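Loot boxes: are they worth your coins?
By Celina Nowakowski

Plenty of games will offer you a mystery box. You pay, the box shakes, the music swells and out pops a prize. It looks like a present. It's a sale, and you should ask the same questions you'd ask in a shop.

First question: what does it cost in real money? Take Stornley, the football game from Genberg. A player box costs 600 gems. You can't buy 600 gems, though. You can buy 1000 or 2000, so there are always some left over, sitting there and tempting you to top up. Funny, that.

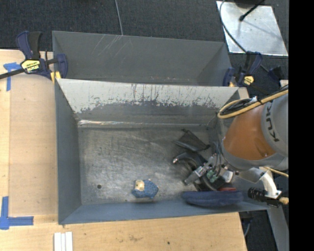

Second question: what are the chances? Games often show you the gold striker in big bright pictures and tuck the odds away in a menu. Go and find them. If the chance is 2 in 1000, then out of every 1000 boxes opened, you'd expect only two to have him inside. Most people will get a spare goalkeeper.

You may hear that a box is "due" to be good after lots of bad ones. Don't believe it -- unless the rules say so, each box starts from scratch.

And what about free boxes? They cost no gems, but they do get you used to opening boxes. I'd be a bit suspicious of that too.

Ask a grown-up before you spend anything.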